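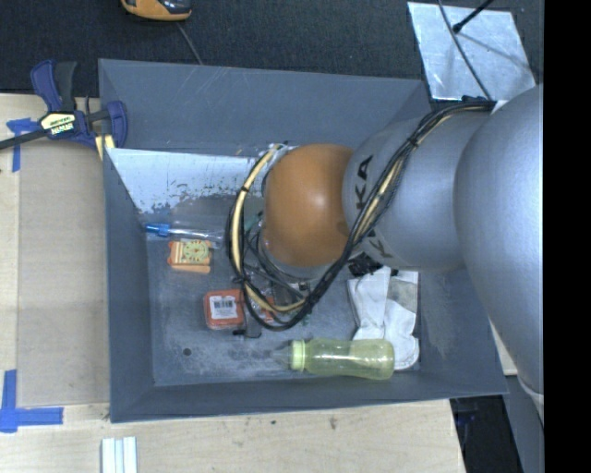

Results

The school hall at Flestdale opened at eight, and by ten past there was a queue back to the bike sheds. Ese Okafor joined the end of it with her hands in her coat pockets, though it was August and too warm for a coat.

She had told her mother she would go alone. Her mother had said fine, and then driven her there, and was now parked on the other side of the road pretending to read a map.

"What do you need?" asked the boy in front. She knew him from chemistry but had never learned his first name. Everyone called him Idahosa, including the teachers.

"Two As and a B."

"Where?"

"Cluvness."

He nodded. Cluvness was 298 miles away. It was the first thing anyone said about it.

"I need three Cs," he said. "I'll probably get two."

The queue moved. Inside, the desks had been set out by surname and Mrs Pell was sitting at the one marked M to R, with a box of brown envelopes and a cup of tea. She had taught Ese history for two years and had once given her back an essay with the word "why" written on it eleven times.

"Candidate number?"

"You know who I am, miss."

"I have to ask."

"862."

Mrs Pell found the envelope and held it out. Her face gave nothing away. Ese took it and walked past the people who were crying, and the headmaster, who was having his picture taken with the twins, and went out through the fire door by the kitchens.

There was a low wall there where the dinner staff smoked. She sat on it and opened the envelope.

History, A. Chemistry, B. Maths, C.

She read it again in case she had the lines mixed up. Then she folded it and put it in her pocket, and took it out, and looked at the maths.

Idahosa came round the corner eating a biscuit.

"Three Cs," he said. "I can't believe it. You?"

"No."

He sat down on the wall and broke what was left of the biscuit in half. She ate her bit. He didn't say anything about resits or ringing round, and she was grateful for that.

After a while she went back across the road. Her mother had the map upside down on the steering wheel.

"Well?"

"I got an A in history."

Her mother waited for the rest. When it didn't come she folded the map and started the engine.

"We'll ring them from home," she said. "Put your belt on."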